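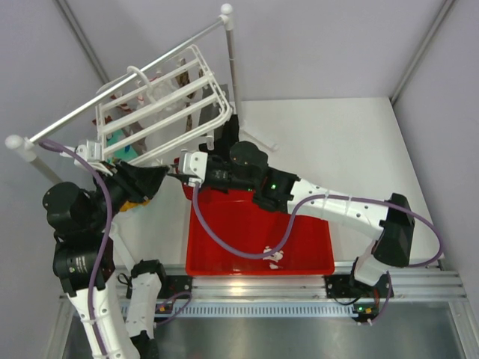
A white rack hangs from its metal stand above a red plastic tray.

2 min read

3/26/25

The balcony laundry war at the Bulis apartments has ended in a rack.

Residents of the 567-unit complex in Drotum have been told they may dry small items indoors on hanging racks, provided there is a tray underneath and nothing is left up over a stairwell. The notice went out under every door and ran to a page and a half, which is long for a document that is mostly about socks.

Trouble started last August, when management banned clothes from balcony railings after a bath mat came down on the roof of a delivery van. The fine was set at $80. Tenants responded by hanging their laundry in the hallways, where it had not been banned, and where it also did not dry.

"I got a letter about a dish towel," said Tülin Yazıcı, who has lived on the fourth floor long enough to remember when the building had a clothesline out back. "One dish towel. It had a certified mail sticker on it. The letter, I mean."

The clothesline was taken out to make room for parking. Asked whether it might come back, the management office said the matter was under review, as it has been for several years.

Under the new rules, a rack may hang from a freestanding pole or sit on a table. It may not be attached to a sprinkler pipe, a sentence that suggests somebody tried. Clips are required for anything light enough to blow around, and the notice spends a full paragraph on the right sort, settling on plastic with a metal spring.

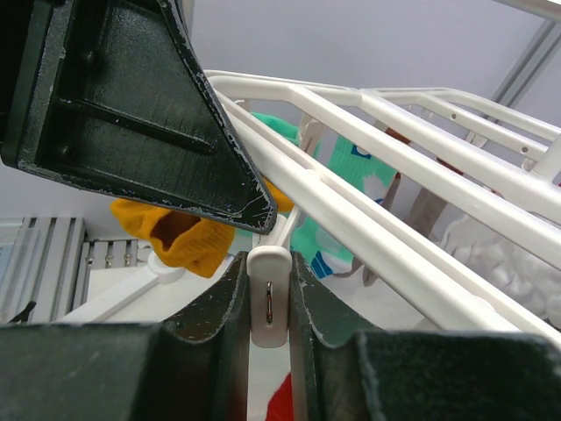 Wooden pins are allowed until the current supply wears out. How the building plans to tell when that has happened is not spelled out.

Radedden, the hardware store across the street, has noticed the change. It sold 159 hanging racks in the two weeks after the notice, most of them the plain white Hviid model, and has moved the clothespins up front next to the batteries. A second shipment is on order. The store is also selling trays, in whatever color comes off the truck.

Management puts its own spending on the question at $800, all of it for printing and postage. The fines already collected will not be refunded, though anyone who paid one can apply for a credit toward the coin machines in the basement.

Yazıcı has sent in her form. The dryers have been out of order since before the holidays.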